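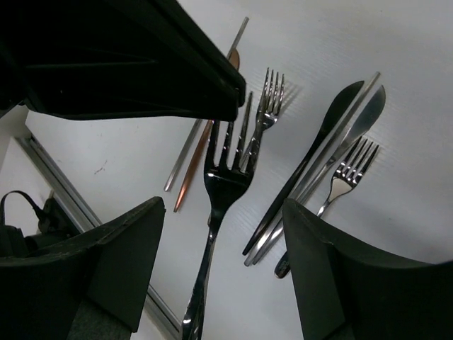

4. Minutos de jogo e integração dos bases transferidos

4.1 Amostra e recolha

A análise desta secção incide sobre os bases que chegaram a equipas universitárias da liga Cesero vindos de instituições de dois anos. Foram incluídos 22 jogadores, todos com pelo menos uma época completa na equipa de origem. Ficaram de fora os atletas que mudaram de posição depois da transferência, visto que a comparação de assistências e de perdas de bola deixaria de ter sentido, e os que passaram a época de chegada sem inscrição.

Os dados de jogo foram retirados dos boletins oficiais da liga e introduzidos no Flikum, o programa de registo já usado por várias equipas técnicas da competição. No total foram codificadas 1.230 posses de bola conduzidas pelos jogadores da amostra. Cada posse recebeu uma classificação quanto à forma de início (reposição, ressalto defensivo, recuperação), ao tipo de finalização e ao jogador que fez o último passe. Quando o boletim e o vídeo não coincidiam prevaleceu o vídeo.

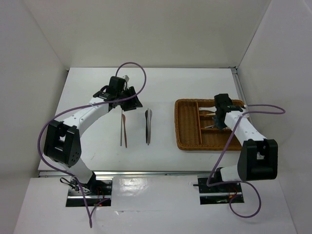

A codificação foi feita por dois observadores com experiência de treino em escalões de formação. As divergências concentraram-se nos bloqueios diretos em que o base entrega a bola e a recebe de novo - situação que o manual de codificação inicial não previa. Acrescentou-se uma categoria própria e as posses já classificadas foram revistas. Nas restantes categorias o acordo entre observadores foi considerado suficiente para prosseguir.

4.2 Resultados

Nas primeiras semanas de competição, a maioria dos transferidos jogou menos do que na equipa de origem. A quebra é mais visível nos segundos períodos, quando os treinadores tendem a recorrer aos bases que já conhecem o sistema. Em 11 dos casos, o jogador recuperou até ao fim da época um tempo de utilização semelhante ao que tinha antes da mudança. Nos outros a utilização manteve-se baixa, ainda que com oscilações ligadas a lesões de colegas.

A percentagem de lançamento altera-se pouco. O que muda é a origem dos lançamentos: diminuem as finalizações em drible e aumentam as tentativas após passe, sobretudo nos cantos. Os jogadores que na instituição anterior tinham a bola na mão durante quase todo o ataque passam a partilhar a condução com um segundo base, e parte da sua produção ofensiva desloca-se para fora da linha de três pontos. 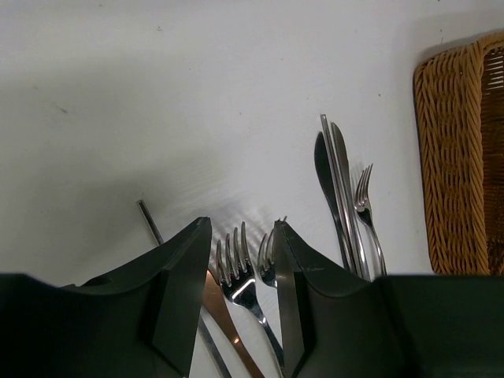 As perdas de bola seguem um padrão diferente. Sobem no início, em especial contra defesas que pressionam a campo inteiro, e descem antes de os minutos começarem a subir. Esta ordem repete-se na maior parte dos casos e sugere que o treinador espera por alguma estabilidade na condução antes de alargar a utilização. Com os dados disponíveis não é possível separar este efeito do calendário, que em muitas equipas reserva os adversários mais acessíveis para a fase inicial.

O caso de Coetzee merece referência à parte. A equipa recebeu 3 dos bases estudados na mesma época e distribuiu-os por funções distintas: um como titular, outro como suplente direto e o último como segundo base em cincos mais baixos. O titular apresenta valores de assistências próximos dos que trazia. Os outros dois registam menos posses, mas também menos perdas por posse conduzida. Siyabonga Mabuza, adjunto da equipa, referiu em entrevista que a divisão foi decidida em junho, antes do primeiro treino conjunto, e que os atletas foram informados dela nessa altura.

Em Zultley a opção foi a contrária. Os lugares ficaram em aberto até ao arranque da competição e a rotação mudou quase de jogo para jogo. Os valores individuais são aí mais irregulares, o que dificulta a leitura de qualquer tendência. A comparação entre as duas equipas deve ser feita com cautela, dado que os plantéis diferem em altura média e no número de jogadores de último ano.

Figura 1. Dois braços robóticos sobre uma mesa de tampo branco. 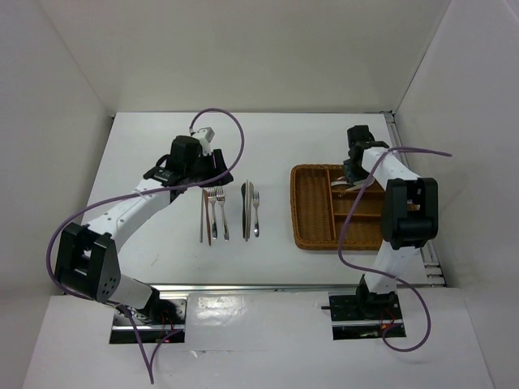 4.3 Limitações

A amostra é pequena e provém de uma única liga. Não foram recolhidos dados de treino, pelo que a evolução descrita assenta apenas no que aconteceu em jogos oficiais. Também não se dispõe de informação sobre o percurso académico dos atletas, que pode ter condicionado a disponibilidade de alguns deles na segunda metade da época.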